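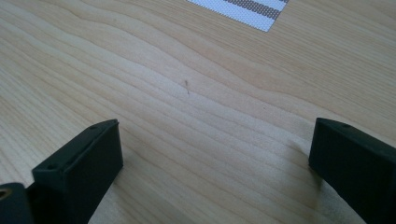 How to Re-Oil a Wooden Dining Table

An oiled table needs a fresh coat when water stops beading on it. Put a few drops on the top and leave them for a minute. If the wood darkens under them, it is time. Most kitchen tables get to this point once a year, sooner if the table is in a sunny room.

Check first that you have an oil finish. Varnish and lacquer sit on top of the wood and will not take oil. Rub a little oil into a hidden spot on the underside. If it is still sitting on the surface after an hour, stop here, because the steps below will only leave you with a sticky table.

What you need

Hardwax oil in a clear matte finish (I use Stumine)
Sandpaper, 200 grit
A sanding block
Lint-free cotton rags
Dish soap and warm water
A vacuum with a brush head

A 900 ml can does our table, which seats six, with plenty left over for the benches.

Cleaning

Clear the table and wash it with a damp cloth and a drop of soap. Go over it again with plain water and dry it. Leave it overnight. I wash ours on Thursday evening and sand the next morning.

Sanding

Fold the paper around the block and sand with the grain, in long strokes from one end to the other. On a top made from several boards the grain can change direction at the joints, so look at each board before you start on it. Use light pressure. You are only taking off the worn finish. Rings from cups need a few extra passes, and you should widen the area as you go so you don't sand a dip.

Do not go finer than 200 grit. Very smooth wood takes less oil and the coat wears off sooner.

Vacuum the top, then wipe it with a barely damp rag.

Oiling

Stir the can well. Pour out a small puddle, and spread it thin with a rag. Work on one board at a time. Wait 15 minutes and wipe off everything that has not soaked in. Any oil left standing will dry tacky.

Let it dry overnight with a window open. Add a second coat the same way if the wood looks patchy. Keep hot dishes and wet cloths off it for 3 days after the last coat.

Used rags

Oily rags can heat up and catch fire on their own. Lay them flat outdoors to dry, or soak them in water and seal them in a metal can. Never leave them in a heap.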